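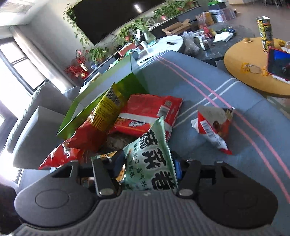

The first thing I do with any hand-held gripper is ignore the spec sheet and grab a bag of chips. Snack bags are light, slippery and mostly air, and they change shape the moment you touch them. A gripper that looks great on wooden blocks can fall apart on them.

So that is how I spent my time with the Ornance hand-held from Rerico, which has a pretty loud sales page. It promises "natural pick data from day one." I've read that line, or one very close to it, on other pages, and I went in expecting the usual letdown. I got some of it, not all.

Some background on my setup, in case yours is different. I work in a regular living room, with a tray of packaged snacks on a table and more of the same lying on whatever seat is nearby. My older tool is a Begay, which I've had since February and know far too well. Each gripper got 30 picks out of the tray and 30 back in, same kinds of bags, and I was the only operator. That's a small test and I won't pretend it's a lab.

The good part first. The finger linkage is better than I expected. The bolts stayed tight through the whole test, and I did go over every one with a driver afterward, since the Begay sheds a screw if you look at it wrong. The fingers close evenly. With a thin bag you can pinch just the crimped top edge and lift, and the bag hangs there without folding itself out of the grip. On the Begay I always had to go in deeper and grab the belly of the bag, and then you crush what's inside.

Now the pads. Rerico talks them up a lot, and I'm less sold.
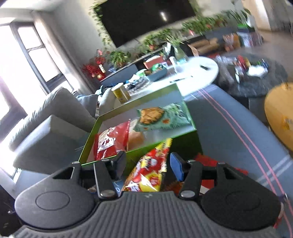 Blue pads are the soft option and cost extra. Black ones come in the box. I tried a black one on the left with a blue one on the right, to see if I could get away with buying half a set, and for plain foil-type bags it was fine — I couldn't feel a difference from two soft ones. Wrapped bread was another matter. The wrapper slid against the harder side and the roll twisted in my grip, so I ended up squeezing more than I wanted. If your list of objects has anything soft and round on it, budget for two blue pads and be annoyed about the price like I am.

Swapping pads took me 6 minutes the first time and 4 once I had the trick (loosen the lower bolt first, whatever the leaflet says). The leaflet is bad, by the way. One sheet, tiny drawings, and the drawing for the left finger is the right finger again.

Grip feel is mostly good. The ribbed top gives your hand something to hold on to, and it didn't get slick on a long run. But the body is wide. Those round side housings stick out, and in a deep box with high sides you will bump them. I bumped them a lot. With a shallow tray it's no trouble, so I have to wonder what they were picking from when they settled on that shape.

My bigger gripe is what happens when you move fast. The sales page shows somebody whipping through a pile of packages at a speed I'd call wishful. I tried to match it.

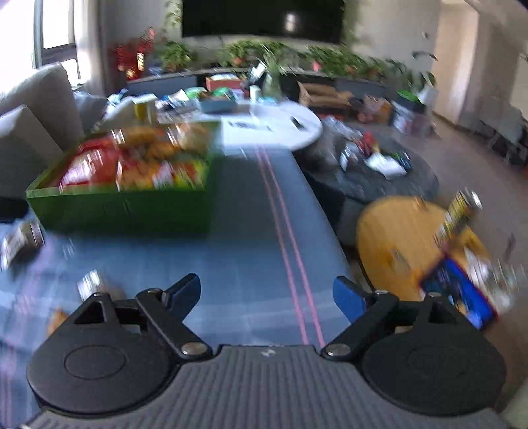
Anything near the edges of the view smears when you swing over to the next pick, and I had to slow down by a lot before I trusted my recordings. The fingers themselves stay nice and clear, so you can always tell whether they're open or shut, but I want to read the bag I'm about to grab too. Maybe a brighter room would help. Mine gets a good amount of window light already, so I doubt it.

I also borrowed a Sastesel for one afternoon. It handled quick moves a bit better, and its pads were awful. Bags just squirted out. I gave it back happily.

Would I buy the Ornance? For small, light packages in an open tray, yes, with the second soft pad, and I'd keep my expectations well below that sales page. For deep bins I'd hold off until somebody shows me a narrower body. The Begay is going in the drawer for now, though I'm keeping its spare screws out — they happen to fit the Ornance too.

Posted 2023-11-07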